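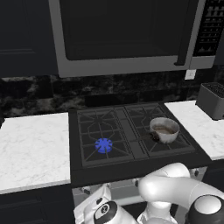 Clulcombe fan board closes its birthday thread after 59 pages

The longest-running birthday thread on the Clulcombe message board was locked in March, having reached 59 pages of cake, balloons and people wishing each other many more. The board is devoted to the long-canceled daytime drama of the same name, a subject the thread is believed to have mentioned twice.

Moderators said the lock was a matter of housekeeping. The board's software, which was old when the show was still on the air, had begun to load the thread one balloon at a time. Members on slower connections reported that they could wish someone a happy birthday in the morning and see it posted by supper, provided they left the computer alone in between.

A replacement thread opened the same afternoon. Its first two replies were both complaints that it did not feel like the old one.

The change also brings a new set of posting rules, the first since the board moved over from its previous home at Lacson. Greetings may still be as large and as pink as the sender likes, but flashing text is limited to one line. Belated wishes are allowed for a month, after which they will be treated as early wishes for the following year. Signature pictures must be smaller than the message they are attached to. Judging by recent posts, this will be a hardship for nearly everyone.

Reaction has been calm by the standards of the board, where a change to the shade of the background once split the membership for an entire summer. A petition to bring back unlimited flashing has been started in the Barnetdale section, which is set aside for discussion of the spin-off and gets most of its traffic from petitions. It needs 100 names to be considered. At last check several had been signed by the same person, who has explained that she feels strongly.

Members who share a birthday will go on being greeted together, a custom that has caused some grumbling in the past from those who would prefer their own post.

The old thread can still be read in the archive, under Clerkdale, where it sits between a recipe swap and an argument about a wedding episode. The argument remains open.

Contact the moderators | Copyright Clulcombe Board | Back to top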